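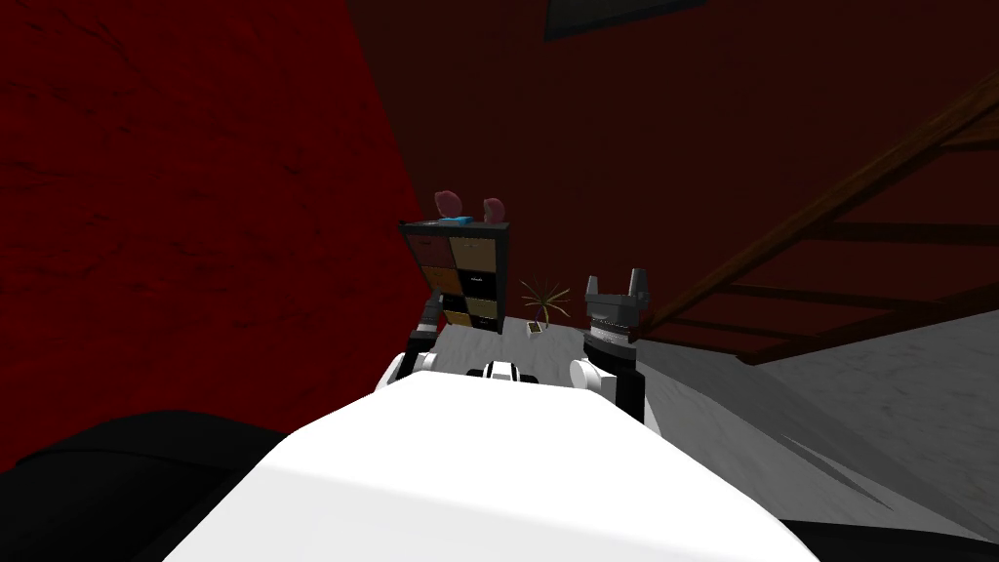
Attachment 1. Cube-style storage shelf.

Ticket: Bin locations wrong in stock lookup after import
Product: Grandora Stock, hosted
Site: Au, Druldale store
Opened by: Kirsty Tunstall
Assigned to: Li-hua Au
Opened: January 2025
Priority: High, changed to Normal on day 3
Status: Closed

Description from requester

We loaded our updated item list on the first morning back after inventory. The import finished with no errors. After lunch the front desk started getting dates where the bin location should be. For example, the small brass elbows should come up as 4-12 and instead they come up as 12-Apr. The pickers here read that as a note that the item is due in April, so two orders were put on hold that could have gone out.

Some items also can't be found by scanning. If I type part of the name they show up fine. If I scan the barcode I get "No match."

Nothing was changed on the scanners. I restarted the desktop and both scanners anyway and it made no difference. Please advise whether we should keep picking from the system or go back to the paper list.

Kirsty Tunstall
Store manager, Druldale

Day 1, 2:40 PM — Li-hua Au

Thanks, Kirsty. Please go back to the paper list for now and don't correct any locations by hand in the system. If some are fixed by hand and some aren't, it makes the cleanup harder.

Can you answer the following:

Which program was the item list last opened in before it was imported?
Was it saved again after it was opened?
Do you still have the file you imported, and the export it was made from?
Do the scan failures happen on every item from one supplier, or on a mix?

Day 1, 3:15 PM — Kirsty Tunstall

Sum-yee Ho put the file together, so I asked her. She exported the list from Grandora, opened it in the spreadsheet program on the office computer, added the new items at the bottom, changed the prices, and saved it as CSV. She closed it, then opened it again to check the prices and saved it a second time. She did not touch the location column.

We have the imported file. The original export was in the Downloads folder and she thinks she cleared it out, but she will look.

The scan failures look like a mix to me. I tried a dozen or so and couldn't see a pattern by supplier.

Day 1, 4:05 PM — Li-hua Au

I have your imported file and can reproduce the problem. There are two faults in it and they have the same cause.

First, your bin locations are written as bay, hyphen, cube. When the spreadsheet opened the CSV it took anything that could be a date to be a date. 4-12 was displayed as 12-Apr, and when the file was saved, the text "12-Apr" was written over the original.

Second, item codes that begin with a zero lost the zero. The spreadsheet took them to be numbers. 00731 turned into 731, and the scanner is still sending 00731, so there is no match. Searching by name works because the name column wasn't affected.

The import didn't report errors because neither column has a format rule on your account. Location is a free text field and "12-Apr" is valid text.

I compared your file to our nightly copy of your item table. You have about 3000 items. 819 of them have damage in one column or the other. In 554 of those it is the location, and in the rest it is the item code. No row has both, as far as I can tell, but I'll confirm that tomorrow.

Day 1, 4:20 PM — Kirsty Tunstall

If you have a nightly copy, can you just put it back?

Day 1, 4:50 PM — Li-hua Au

I can, but you would lose the price changes, the new items, and every sale and receipt entered since last night. I'd like to restore the two damaged columns only and leave everything else alone. It takes longer to prepare. If you need the system back tonight, tell me and I'll do the full restore.

Day 1, 5:10 PM — Kirsty Tunstall

No, do it the longer way. We can run on paper tomorrow. The paper list is from last fall but most of the small parts haven't moved.

Day 2, 9:25 AM — Li-hua Au

Location column: the items that existed before the import can be put right from the nightly copy. I match on the name and supplier part number, because the item code can't be trusted. That part is straightforward.

New items are the trouble. They aren't in the nightly copy, so I have only what is in the file. Some of those can be worked back from the date and some can't. "12-Apr" could have been typed as 4-12 or 12-4, and both are real bins in your store. "Apr-40" can only have been 4-40. I've put the ones I can't decide into a separate sheet, sorted by name, with both candidates next to each one.

Somebody will have to walk over and look. I'm sorry about that, but I don't want to guess and send a picker to the wrong bay.

I also need to know the length of your item codes. Most are five characters. A few in the nightly copy are six and start with two zeros.

Day 2, 10:10 AM — Kirsty Tunstall

Five is the standard. The six-character ones came from Borkgate when we took over their stock, and we kept their codes so we wouldn't have to relabel. Please leave them at six.

Sum-yee will do the walk. She has the sheet printed. Kam-wah Chow is going to help her with the upper rows since he put most of the new stock away.

Day 2, 11:45 AM — Li-hua Au

Good thing I asked. Padding everything to five would have broken the Borkgate codes a second time. I'll take codes from the nightly copy wherever there is a match and pad to five only on new items. Please confirm that none of the new items use a Borkgate code.

Day 2, 1:30 PM — Sum-yee Ho

Confirmed, none of the new ones are Borkgate. All of them got our own codes.

I'm through the first half of the sheet. A few things I found on the way:

The cube labels on bay 12 run right to left. Every other bay runs left to right. I went by the label on the cube and didn't count across.
Compression sleeves are in two places. The sheet has one. I wrote in both.
Two of the loose fittings weren't in either candidate bin. Kam-wah had moved them to the overflow shelf because the bags were too tall for the cubes.

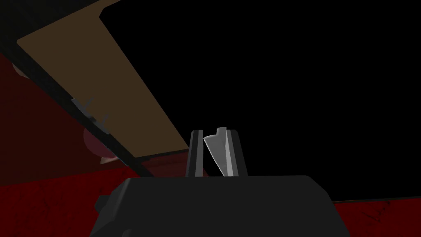 The overflow shelf doesn't have a location code at all. On the paper list it is just written "overflow." What should I put in the location field for those? I could leave it blank but I think blank is what we use for items we don't stock.

Day 2, 1:55 PM — Li-hua Au

Don't leave it blank. Blank locations are skipped on the pick sheet. Use a word, such as OVER, and use the same one every time. Letters have the added benefit that a spreadsheet will leave them alone.

Regarding the compression sleeves, the location field holds one value. Put the main bin there and the second one in the notes field. Notes print on the pick sheet if you turn on "Show notes" under Print Settings.

Day 2, 3:40 PM — Sum-yee Ho

Sheet is done and attached. One line is still marked with a question mark, the small drain plugs. We couldn't find them in either bin or on the overflow shelf. Kirsty says leave them with no location for now and she will check whether they were ever delivered.

I also found the original export. It was in the recycle bin on the office computer and not in Downloads. Do you still want it?

Day 2, 4:15 PM — Li-hua Au

Yes, please. It gives me a second source to compare to the nightly copy.

Day 2, 5:30 PM — Li-hua Au

Compared. The original export and the nightly copy agree on every location and every code. I've also confirmed that no row was damaged in both columns. I'll run the column restore tonight after you close. Please have everyone signed out by 7:00 PM.

Day 2, 8:05 PM — Li-hua Au

The restore ran without errors. Prices, quantities and sales history were not changed. I spot-checked a selection of items in each bay and they match the sheet.

Before opening tomorrow, please do this:

1. Sign in and search for the brass elbows. Location should read 4-12.
2. Scan one item with a code that starts with zero.
3. Scan one Borkgate item.
4. Print a pick sheet with at least one OVER item on it.

If any of them fails, reply here and keep using the paper list.

Day 3, 8:20 AM — Kirsty Tunstall

Items 1 through 3 are fine. On the pick sheet, the OVER items print at the very end, after bay 16. Is that right? It isn't a problem for us, the shelf is by the back door and they would go there last anyway.

Day 3, 8:45 AM — Li-hua Au

Yes. Numbers sort ahead of letters. I've lowered the priority and will leave the ticket open a few days.

To keep this from coming back:

When you open an export, don't double-click it. Open a blank spreadsheet, use the import option for text files, and set the item code and location columns to Text before you finish. The setting isn't remembered, so it has to be done each time. Saving the working copy in the spreadsheet's own format and making the CSV only at the end also helps.

I can add a format rule to your location field so that the import rejects anything that isn't a number, a hyphen and a number, or the word OVER. Would you like that?

Day 3, 9:30 AM — Kirsty Tunstall

Yes, please add it. Will it reject the whole file or just the bad lines?

Day 3, 9:50 AM — Li-hua Au

By default, only the bad lines, and you get a list of them. It can be set to reject the whole file. After this week I'd suggest the whole file — a partial import is easy to miss.

Day 3, 10:05 AM — Kirsty Tunstall

Whole file, then.

Day 3, 11:15 AM — Li-hua Au

The rule is on. I tested it with the file from day 1 and it was refused at the first bad line. I've sent the same rule to Lanying Pan, who looks after the account settings here, so it stays in place if your account is moved to another server.

Day 6, 2:10 PM — Sum-yee Ho

I did a small price update today using the text import steps. It went in clean. The column step is easy to overlook, since the preview only shows the first few rows and ours all look normal there. I wrote the steps on a card and taped it to the monitor.

The drain plugs were on back order. They were never here. I've set the quantity to zero.

Day 6, 2:35 PM — Li-hua Au

Thank you. I've passed the comment about the preview to Lanying for the help page. Closing this ticket. A reply within 30 days will reopen it.

Resolution: Data corrected by column restore. Import format rule added for location. No software fault.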